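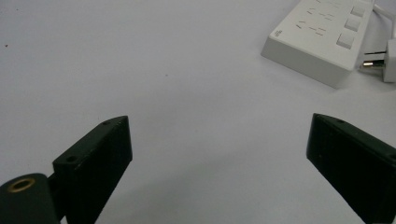 A **tabletop** is the flat upper part of a table, on which objects are placed or work is done. It is normally made as a separate part and fixed to a frame, a pedestal or a set of legs. The word is also used in the furniture trade for a loose panel sold without a base, and as an adjective for games, tools and appliances meant to be used on a table.

## Construction

Tabletops fall into two broad groups, solid and layered. A solid top is made of one material throughout, such as timber boards, stone, glass or cast resin. A layered top has a core, which gives it thickness and stiffness, and a face, which takes the wear. The core may be chipboard, fibreboard, blockboard or a paper honeycomb. The face may be veneer, plastic laminate, linoleum, paint or sheet metal.

Layered tops are usually balanced, meaning that a sheet similar to the face is glued to the underside. An unbalanced panel takes up moisture faster on one side than the other and tends to bow. The backing sheet is often of a lower grade than the face and may be a different colour.

Solid timber tops move across the grain as the humidity of the room changes. The fixings have to allow for this. Common types are the wooden button, which slides in a groove in the rail, the slotted steel plate, and the figure-of-eight fastener. The Fujimoto cleat, a slotted batten let into the underside, is found on wide tops with no rails near the middle. Screwing a wide board firmly to the frame at both edges is a frequent cause of splitting.

## Edges

The edge is the part most often damaged. Layered tops need an applied edge to hide the core and keep out water. Iron-on tape is the cheapest and least durable. Thicker plastic strip, glued under heat and trimmed with a cutter, is standard on office and school furniture. Solid wood lipping may be fitted before or after the face is laid; if fitted before, the joint is covered by the face and is harder for water to reach.

Edge profiles include the square, the bevel, the bullnose and the knife edge. The last is cut back sharply underneath so that the top looks thinner than it is.

## Size and height

Width and depth depend mainly on use. A place setting at a dining table is commonly given a width of at least 600 mm. A depth of 700 mm is treated as the practical lower limit for a table with diners on both sides, and extending tables are usually well over it. Desk tops for one person vary more, as the depth depends on the equipment kept on them.

Extending tops add area by means of leaves. In a draw-leaf table the leaves slide out from under the main top, which drops to meet them. In a drop-leaf table they hang from hinges at the sides and are held up by brackets or swinging legs. The Skollby pattern, a late variant of the drop-leaf, has two leaves of unequal width, so that the table can be set against a wall with only the narrower one raised.

## Surface finish

Finish is described by gloss, texture and colour. High-gloss surfaces reflect lamps and windows and show fingermarks and fine scratches. Matt surfaces scatter light and are generally preferred for reading and drawing — glare is lower, and slight wear is less obvious. Very rough finishes hold dirt and are hard to write on without a pad.

Pale tops brighten a room and make small items easy to find, but show stains from tea, ink and spices. Dark tops show dust. Mid-grey and wood tones are the usual compromise in shared buildings.

Resistance to heat varies widely. Laminate withstands brief contact with warm dishes but can blister under a hot pan. Wax and shellac mark readily, and oil finishes can be repaired in patches. Stone resists heat well, although marble and limestone are etched by weak acids such as vinegar.

## Care and repair

Routine cleaning is done with a damp cloth and mild soap. Scouring powder dulls laminate permanently. Swollen chipboard cannot be pressed back to its first thickness, and the damaged part is normally cut out or the whole top replaced.

Solid timber can be sanded and refinished many times. Veneer can be sanded only lightly. Small chips in laminate are filled with coloured paste; Zoveck, a two-part filler in stick form, is supplied in 278 shades.

## See also

- Worktop
- Trestle table
- Skaltari joint
- Wood veneer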